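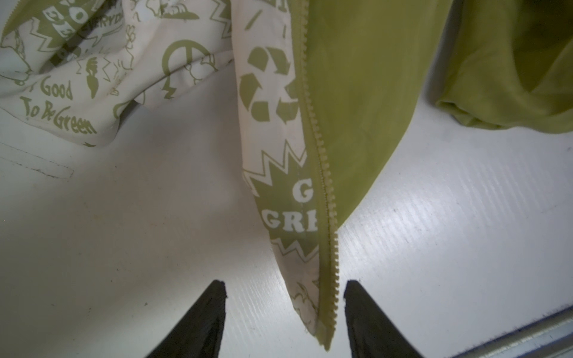
From: Hannelore Hofstetter
To: Brelthorpe Menders list
Subject: Re: folding jackets with a printed lining (and zips, again)

Dear all,

Sorry to be slow with this, I have been up to my elbows in the coats and jackets for the September swap and only sat down with a cup of tea at ten past nine tonight. Fongchan wrote:

> Could somebody please set down how we want the reversible jackets done?
> Last time half of them went out plain side showing and half with the
> print showing, and people kept unfolding them to see what was inside.
> I also found 2 with the zip done up so badly it had caught the lining.
> I don't mind which way we do it as long as we all do the same!
> Fongchan

Quite right, and thank you for asking. I have been going back and forth on this all week, and having done a good few of them I would say plain side out, zip open, and one front folded back so that a bit of the lining shows. The olive one with the white lining is a good one to practise on. It has the recycling arrows printed inside in the same green as the outside, with a starburst and lettering under them, and it would be such a shame to hide all that. I do like a lining somebody has taken trouble over – my mother used to line our winter coats with whatever was left from the curtains, and we were forever opening them up to show people.

Now, the zips. Please run each one up and down once before folding, slowly, with the lining held away from the teeth by your other hand. The plastic ones are kinder than metal but they will still grab a thin lining if you hurry. If one sticks, rub a candle stub along it (there is a tin of them in the button drawer) and try again. If it still sticks, put it in the mending bag with a note pinned on and don't fight with it.

For the folding itself, lay the jacket on its back on the white top, sleeves straight out, and smooth it from the collar down. Sleeves in across the front, then the bottom edge up to the chest, then turn back the front. Hoods go flat behind the collar if there is one. Anything padded wants a different treatment altogether, as it won't stay folded whatever you do to it, and I have been rolling those loosely from the hem and leaving them at the end by the leafy wallpaper until there is room on the hangers.
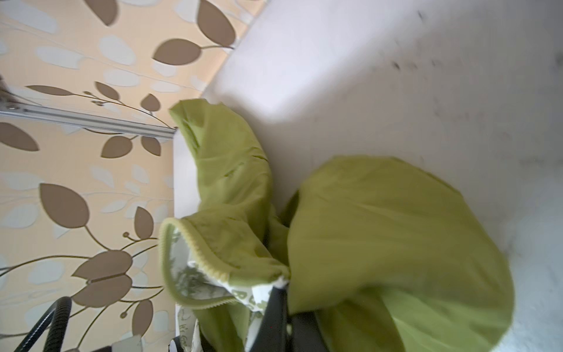
Lamduan thinks the padded things should go straight on hangers and never be rolled, as the filling bunches up and takes days to come back, and would rather we put out fewer of them at a time. I can see the sense in it. We are short of the wide hangers though, so if anyone has spare ones at home, would you bring them along?

Ekkachai has asked for the labels to go on the left cuff this time and I have no objection, only please use the small safety pins and go through the seam. Pins through the front of a shiny jacket leave a hole that you can see from across the room.

I shall be there from two o'clock with the iron and the remains of a lemon cake.

Warmest wishes to you all,
Hannelore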